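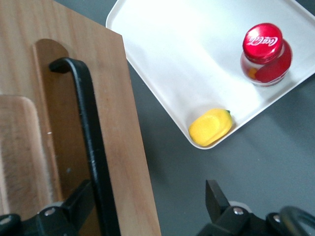

Board with black metal handle and white serving tray, Kirik tabletop line

About Kirik

Kirik supplies boards, trays and tabletop furnishings to restaurants, hotels, schools and private households. The company was established in Gimham, where its office, workshop and showroom remain today. Its present catalog lists 324 articles for the preparation and serving of food and drink.

Our Work

Wooden boards have been the foundation of the company since its first season. Each board is cut, sanded and finished in the Gimham workshop. Customers may choose a plain board or one with a recessed slot and metal handle. Handles are available in black and in brushed steel, and replacement parts are kept in stock for all current models.

Trays were added to the catalog at the request of hotel customers who wished to order both articles from a single supplier. The white rectangular tray with rounded corners and a low rim is intended for bottled drinks, glasses and small dishes. It is offered in two sizes.

Our Divisions

The Chaturvedi division serves restaurants and hotels and accepts orders by the case. The Stevier division serves households and schools and has no minimum order. Both divisions share one warehouse of 1,608 square feet adjoining the workshop.

Visiting the Showroom

The showroom is open by appointment. Visitors are welcome to handle the boards and trays on display and to request finish samples. The annual catalog is issued each September and is mailed without charge to registered customers. Care instructions for wood and metal finishes are enclosed with every order and may also be requested from the Gimham office.

Page last revised January 22, 2021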